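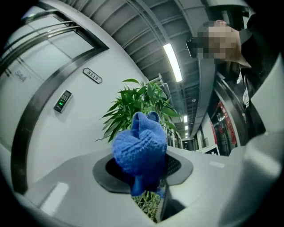 Comparar garras manuais com tecido: que dedos e que câmera usar?

Publicado por Osamu Miyazaki
3,791 visualizações

Estou comparando dois jogos de dedos para garras manuais, os Tratik e os Skurnard, numa tarefa simples: pegar um pano azul amassado e levá-lo até um ponto marcado. Com objetos rígidos os dois jogos se comportam de forma parecida. Com tecido, não.

Fiz 50 tentativas com cada jogo. Com os Tratik o pano escapou em 19. Com os Skurnard escapou menos, mas o pano fica preso nas ranhuras e demora a soltar quando abro a garra, o que estraga o final da trajetória.

Além disso, a câmera da garra fica com boa parte da imagem ocupada pelo próprio corpo branco e pelo pano. Quando viro de frente para uma luminária do teto, a exposição cai e perco o detalhe das pontas dos dedos. Gravo a 60 quadros por segundo, com exposição automática.

Duas dúvidas. Vale a pena trocar os dedos ou é melhor mexer na força de fechamento? E a câmera da cabeça ajuda em alguma coisa ou só aumenta o volume de dados?
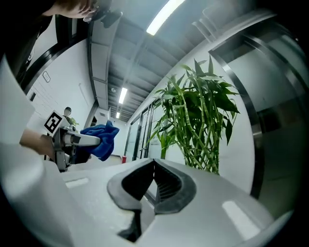 Clube de Robótica Grirkora – Grupo de Manipulação

Emiko Tamura
Aceita pelo autor

Começaria pela força, com os dedos que já estão montados. Pano amassado tem espessura muito irregular. Se a garra pega só uma dobra fina da borda, ele escapa com qualquer dedo. Separe as falhas em dois tipos antes de comparar: as que escapam no fechamento e as que escapam durante o transporte. No primeiro caso o problema costuma ser a abordagem, no segundo a força ou o atrito.

Para a comparação ser justa:

Use o mesmo pano nos dois jogos e amasse de novo a cada tentativa.
Alterne os jogos em blocos curtos. Se fizer um jogo inteiro e depois o outro, a sua mão já aprendeu a tarefa e o segundo sai favorecido.
Anote o tempo entre o comando de abrir e o pano se soltar.
Limpe as ranhuras entre os blocos. Fiapo acumulado muda o atrito.

Sobre a exposição, passe para manual. Regule com a garra apontada para a luminária mais próxima e depois confira na parte mais escura do percurso. Se ficar ruidoso demais, baixe para 30 quadros. Para uma tarefa lenta como essa não faz falta. 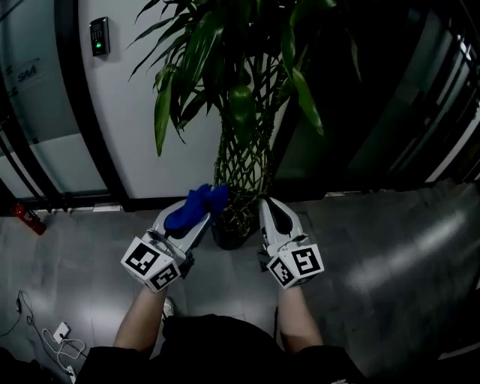 Quanto à câmera da cabeça, eu manteria. A câmera da garra perde o contexto quando o pano cobre a abertura, e com a outra dá para conferir depois em que momento a garra fechou e onde estava a segunda mão. Também serve para verificar a pose calculada a partir dos marcadores. O cuidado é com a sincronização: faça um gesto brusco no início de cada gravação, visível em todas as câmeras, e alinhe por ele. Os marcadores precisam estar bem colados e sem dobra nos cantos. Um canto levantado já desloca a pose.

Se o controlador for o Tsuji, veja se o limite de força está sendo salvo. Na versão que uso ele volta ao padrão quando se desliga a alimentação, e perdi uma tarde de testes em abril por causa disso.

visitante_mp

Tive problema parecido com luvas. Colei fita de borracha nos dedos e resolveu. Não medi nada.

Osamu Miyazaki

Obrigado. O controlador é o Tsuji e o limite estava mesmo no padrão. Separei as falhas como a Emiko sugeriu e a maior parte com os Tratik foi no transporte. Vou repetir os dois jogos com a força corrigida, em blocos alternados, e a exposição em manual. A fita fica para depois, porque mudaria os dois jogos ao mesmo tempo.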